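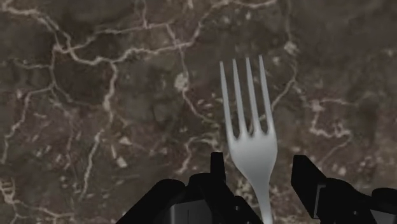

Week 4: Who answers for a spokesperson?

Welcome back! This is my favorite unit, so bring opinions. We start with the Rankin briefing, where press aide Telmo Bravo defended a remark the governor had already taken back (ouch!). Read the transcript first, then Mwajuma Kariuki's column.

Mark every spot where Bravo answers a question he wasn't asked.

Due in March: 400 words on whether an aide owes loyalty to the office or the person in it.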